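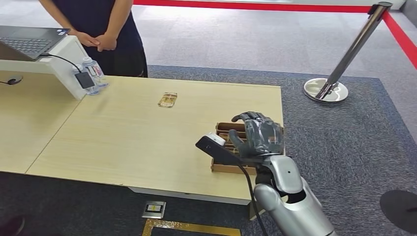

Last changed: Mar 9, 2024, by Tudur Beddoe

Section 6. Comparing hands on the tool-holding task

6.1 What this section covers

Use this section when you have two or more hands to compare on the same arm and want results you can put side by side. The task is holding a handheld scanner over a divided cardboard tray while packaged items are presented to it. The hand has to hold the tool, keep its own fingers clear of the partitions, and cope with the pull of the cable.

The steps were written for the Perusora five-finger hand and the Tostine three-finger hand. They work for the Clasdale two-jaw gripper too, with the changes listed in 6.8. Mounting and wiring are in Section 4. Joint calibration is in Section 5. Do not start here if the hand has been off the wrist since it was last calibrated.

6.2 Before you begin

You need:

The arm, powered and homed, with one hand mounted
The second hand, in its case, with its own wrist plate
A handheld scanner with its cable attached
A divided cardboard tray
Test items in flat clear packaging
A table with a front edge the arm can reach over
A laptop running the Stergiou controller, version 3 or later
The comparison log sheet (Appendix C)

Two people are required. One runs the laptop. The other stands behind the far edge of the table, handles the items, and keeps both hands back from the tabletop whenever the arm is live. Clasping the hands in front of the body is a good habit, and we ask new operators to do it.

CAUTION: The person behind the table must not reach into the tray while the controller shows READY or RUN. READY means the motors are holding torque. Wait for IDLE.

6.3 Setting up the table

1. Put the laptop stand at the side of the table, outside the sweep of the elbow. Open the laptop and check that the operator can see the screen without leaning over the tabletop.

2. Run the laptop's power cable down the stand. If the cable has an adapter in the middle, support it so its weight does not pull on the plug.

3. Place the tray near the front edge of the table, on the arm side. The long partitions should face the palm. If the table has a seam in the top, keep the tray entirely on one side of it. A tray that straddles a seam rocks when a finger touches it.

4. Put the first test item by itself near the middle of the table. Leave a clear hand's width around it on all sides.

5. Move drinks and personal things back to the stand side. They may stay on the table if they are outside the sweep, but close the lids.

6. If the area is open to visitors, close the barrier belt behind the table before powering the arm.

NOTE: Floor tape marks the area the arm base and its operator share. If the tape has lifted or been covered, lay it again before the session. Do not stand a barrier post on a floor outlet cover.

6.4 Placing the tool in the hand

The tool is always handed over with the arm stopped. We do not compare how well hands pick the scanner up from the table in this section. See Section 7 for pick-up tests.

1. On the controller, choose Hand, then Open Wide. Wait for IDLE.

2. Hold the scanner across the palm with its body level. The cable end should point back toward the forearm.

3. Choose Hand, then Close Soft. The fingers close until each one meets resistance, then stop.

4. Keep holding the tool. Check that no finger rests on the trigger or on the cable where it leaves the body.

5. Choose Hand, then Close Firm. Let go only when the controller shows HOLD.

6. Tug the tool lightly along its length. If it slides, go back to step 1 and move the grip closer to the middle of the body.

CAUTION: Close Firm on the Perusora hand is strong enough to hurt. Keep your fingers at the ends of the tool, never between the tool and the palm.

The firm setting is stored as a plain number in the controller. The factory value is 686. We use the factory value for every hand in the first round of tests, and change it only in the second round. If you find a different value already stored, write it on the log sheet before you reset it.

6.5 Routing the cable

Most failed runs we have logged came from the cable and had little to do with the hand. Take time over this part.

1. Let the cable drop from the tool and run alongside the forearm.

2. Move the wrist slowly through its full turn, first one way and then the other, using the jog keys. Watch the cable the whole time.

3. If the cable goes tight at any point, add slack and repeat step 2.

4. If the cable hangs low enough to touch the tray, take slack out and repeat step 2.

NOTE: Do not tape the cable to the finger segments, even for a short test. Tape changes how the joints close, and the adhesive is hard to get out of the finger texture. A loose hook-and-loop strap on the forearm shell is fine.

6.6 Running the comparison

One run is a single pass from the rest pose, over the tray, to the item and back. One set is twenty runs with the same hand, same tool and same settings.

1. Load the hand profile. The Perusora profile is 2897 and the Tostine profile is 3456. The number must match the label inside the wrist plate. Loading the wrong profile will not raise an error, so read the label yourself.

2. Move the arm to the rest pose over the tray. The fingers may come forward over the top edge of the tray, but they should not touch it.

3. Say "live" out loud and wait for the second person to answer.

4. Start the run.

5. When the arm returns and the controller shows IDLE, fill in one line on the log sheet: tool still in hand (yes or no), tool turned in hand (yes, no or slight), tray touched (yes or no), scan read (yes or no).

6. If the tool has turned, do not straighten it. Carry on with the set. Slow drift in the grip is one of the things we want to see.

7. If the tool drops, end the run, mark it as a drop, and repeat 6.4 and 6.5 before the next run.

8. After the last run, save the session file and write its number on the sheet.

Change the hand only between sets. Power the wrist down first, as described in 4.3.

NOTE: Keep the same tray for both hands. Cardboard partitions bend after repeated contact, and a soft partition gives the second hand an easier job. If the tray has to be replaced, run both sets again.

6.7 Reading the results

The controller writes a grip trace for each run. Open the trace viewer and load both session files. Look at these in order.

Hold current. A steady line means the hand has settled on the tool. A line that climbs through the run means the fingers are working to stop a slip. The Tostine hand normally shows a small step when the wrist turns past level. Ignore it if it goes back down.

Finger spread. With the five-finger hand, the index finger often ends up further forward than the others. Note it if it reaches past the tray edge, and compare it with the "tray touched" column.

Scan time. Compare the middle value of each set. Do not use the average, as one bad read will pull it up.

Our December session gave a trace file of 1,593 lines for one full Perusora set. A much shorter file usually means logging stopped early. Check the disk before you repeat the set.

A hand that drops nothing but turns the tool on most runs may still be a poor choice for scanning. Record both and let the person who asked for the test decide.

6.8 Changes for the Clasdale gripper

The two-jaw gripper does not have a soft close. In 6.4, skip step 3 and support the tool from below until HOLD appears.

Fit the wide pads. The narrow pads leave marks on the scanner body.

In 6.7, skip finger spread.

The jaws stick out further past the wrist than the fingers do, so raise the rest pose before the first run and check the clearance over the tray by eye.

6.9 Common problems

Controller stays on READY after a run.
The stop input is held. Check the handheld stop button and its cord, then press Clear.

Hand opens by itself during wrist turn.
The wrist connector is not fully seated. Power down and refit it. Do not continue the set.

Scanner does not read a flat package.
Glare from clear packaging is the usual cause. Turn the item a little so the overhead light does not reflect into the scanner. Use the same angle for both hands.

Finger catches on a partition.
Raise the rest pose in small steps. If a partition has torn, replace the tray.

Trace viewer shows two sessions with the same number.
The laptop clock was reset between sets. Rename the second file before you open it.

6.10 Finishing the session

1. Take hold of the scanner, then choose Open Wide.

2. Remove the tool and coil its cable.

3. Send the arm to the park pose and power down.

4. Copy the session files and the log sheet to the shared folder.

5. Open the barrier only after the motor light is off.

Continue to Section 7, Pick-up tests.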